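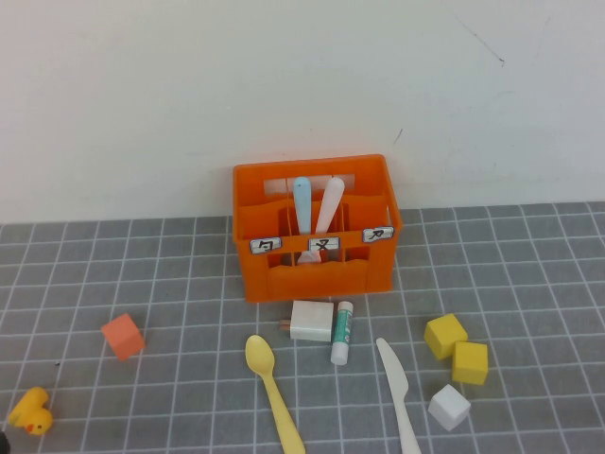 Session 5: Sound speed, or why the seabed is not where the screen says it is

Last time we got as far as the echo sounder itself: a pulse goes down, a pulse comes back, and you divide by two. Several of you wrote that down with visible relief. This session takes some of it away again.

An echo sounder does not measure depth. It measures time, very well, and then multiplies by a speed that a person has typed in or an instrument has supplied. If the speed is wrong the depth is wrong, and it will be wrong to two decimal places.

What changes the speed

Temperature matters most in the waters we work in. Near the bottom end of the thermometer one degree is worth more than four metres per second; in warmer water it is worth a bit less. Salinity comes next, at a little over one metre per second for each part per thousand. Pressure speeds things up by a bit under two metres per second for every hundred metres you go down, so on a shallow job it is the polite guest at the party.

Please don't conclude that salinity can be ignored. In the Gurnasach, where the river comes out over the top of the tide, you can have nearly fresh water lying on nearly full seawater with a boundary you could cover with an umbrella. It also moves. A profile taken at 9 am on the ebb will be of historical interest by lunchtime.

A worked case

Suppose the true mean speed is 1500 metres per second and the true depth is 60 metres. The two-way travel time is 0.08 seconds. Now suppose the operator has left in last winter's value of 1485. The sounder multiplies 1485 by 0.08, halves it, and reports 59.40 metres. You have lost sixty centimetres of sea and the trace looks lovely.

Notice that the error grows with depth. In a harbour berth you may get away with it. Get into the habit of not getting away with it.

Refraction, for those with multibeam

With a single vertical beam, the wrong speed gives you the wrong depth and there the damage stops. With a multibeam the outer beams leave at an angle, cross layers of different speed and bend at each one, as Snell said they would. Use the wrong profile and the outer beams land in the wrong place both up and down and sideways.

The usual sign is a flat seabed that comes out curved across track, either as a smile or as a frown. Work out from Snell's law which one you get when the profile is too fast at depth, and bring a sketch. Last year's sketches included one with an actual face on it, which got full marks, the rays being correct.

Two separate measurements are involved, and they get muddled every year:

Speed at the transducer face. Measured continuously by a small probe beside the head. The beams of a flat array are steered with it, so a fault here points them in the wrong direction before they have gone anywhere. It can't be fully repaired later by good intentions.

Speed through the water column. Measured by lowering a probe from surface to seabed. Used for the ray tracing. If you kept the raw data, a bad profile can usually be replaced afterwards.

When the two disagree at the same depth by more than your survey specification allows, stop and find out why. The cause may be a change in the water, in which case take another cast. It may also be a mussel.

How often to take a cast

Textbooks say "as often as required", for which we are all grateful. Kerstin Nygård's rule on the Boonchu was to dip at the start, at the end, at every turn of the tide, whenever the surface probe drifted, and whenever anybody said the water looked a funny colour. One season in the estuary produced 289 profiles, and she says she would have liked more. Bendik Björklund, who was on the winch, has a different view.

Before each cast: let the probe soak just under the surface so it settles to water temperature. A probe that has been lying on a sunny deck will tell you about the deck. Lower at a steady rate, log both down and up, and compare them. Write the time and position on the log sheet as well as in the software. Dridance names its profile files by the computer's clock, and the computer's clock has been in other time zones.

The bar check

Old-fashioned, wet, and still worth doing on a small boat. Hang a flat bar under the transducer on marked lines, at a known depth below the waterline, and see whether the sounder agrees. Our 200 kHz set picks it up cleanly in calm water. Remember that a bar check lumps together draught and sound speed, so one depth alone can't tell you which is at fault. Use several. A constant difference suggests draught; one that grows as the bar goes down suggests speed.

For next time

Read the Lendura course notes, chapter on ray tracing, and skip the history unless you enjoy it. Siriporn Phromma has the two practice profiles; apply both to the same line and note the change in the outermost beams. Tomomi Uchida will take the June boat groups, so give her your lifejacket sizes. Sketches of the smile or frown to me, in pencil or ink, named.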